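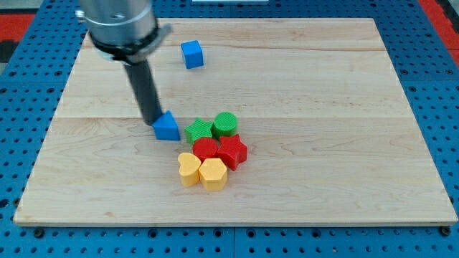
block table at the Tredwood open day, finger right over the blue prism

Search this board Go Advanced

gripwrench
Went to the Tredwood open day in May, finally getting round to posting. Best table by far was the arm with the colored blocks. Stars, heart, hexagon, all bunched up on a wood board. Looks 3D printed, you can see the ridges. Stood there way too long. Missed the welding cell completely.

slowfeed
was that the Fadeck demo? I saw it later in the day and wasnt sold. Long waits between moves. My kid wandered off

gripwrench
Fadeck, yeah. Slow, sure. But the pieces are touching each other, that's the hard part. Anybody can pick up a cube sitting out on its own.

m_162
disagree. Blocks on a flat board is a toy. We run 2000 parts a shift and none of them are heart shaped. Show me a greasy casting in a bin

oldtoolbox
It's an open day, not a sales call. You want greasy castings in front of school groups?

m_162
yes kind of

slowfeed
lol

pallet_jack
Garkura had a bin table 3 years ago at the same event. Couldn't hear a thing over the compressor. I'll take blocks.

Question for OP, did anyone say how it decides what to grab first? By color or by shape?

gripwrench
Asked. Guy at the table said the order gets typed in before each run, so neither. Didnt get more than that, there was a line behind me.

pallet_jack
ok so less clever than I hoped

oldtoolbox
Depends what happens when you bump one. Did they let people move stuff?

gripwrench
Between runs, yes. A girl shoved a few together and they ran it again. I had to leave before teh end so can't tell you how that one went.

slowfeed
When I was there it knocked a star over and they stopped and reset by hand. Just saying.

m_162
there you go

oldtoolbox
One knocked star. Our line at Appiah drops more than that before coffee, and that thing cost a fortune.

gripwrench
Anyway worth the drive imo. Parking's bad, use the back lot. Go early, and do the welding cell first so you don't end up like me.

pallet_jack
is there one next May?

gripwrench
no idea, nothing on their page yet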